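Skyrme Lane Kitchen

Sloe gin, and other slow things

Posted January 2018

Well, the decorations are down, the tin of shortbread is finally empty and I have started on the job I put off all through December, namely the sloe gin. It has been sulking at the back of the cupboard since the autumn and I kept walking past it (sorry, gin).
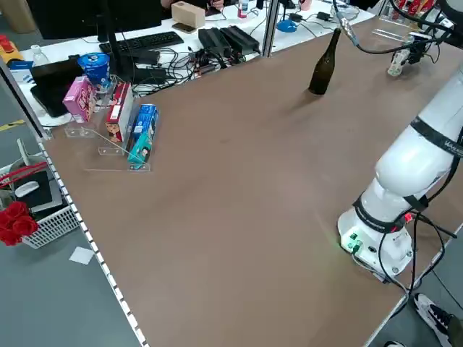
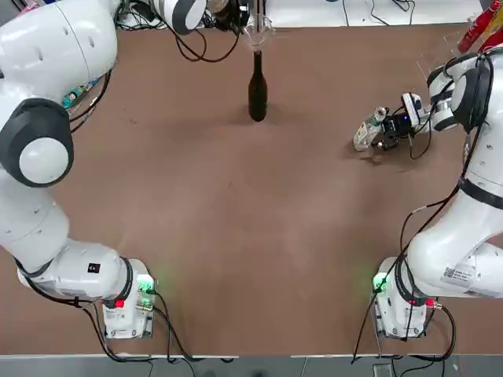 How long should you leave the sloes in?

Three months is plenty for me, though I know people who swear by a whole year. After that I strain it, bottle it and try to forget where I put it.

My recipe is my aunt's and it is very plain: 500 grams of sloes, half that of sugar, and a bottle of cheap gin. She pricked every single sloe with a needle while listening to the radio. I bung mine in the freezer overnight so the skins split, and I can't taste the difference, but please don't tell her!

Yavuz Sezer from down the road tried his with damsons this year and brought me a little glass of it on Boxing Day. Lovely stuff, rather like a boozy jam. He strains his through an old muslin and then again through coffee paper, which takes for ever but does come out beautifully clear. I only do the muslin. A bit of cloudiness never hurt anyone.

The leftover sloes are going into melted dark chocolate as soon as I've got the stones out, a horrible sticky job that I'm saving for a wet Sunday. Last time I found a stone in my slipper two days later.

Next week it's marmalade, if the shop at Pemumgate has any Sevilles left. Rhun has promised to ring me the minute they come in.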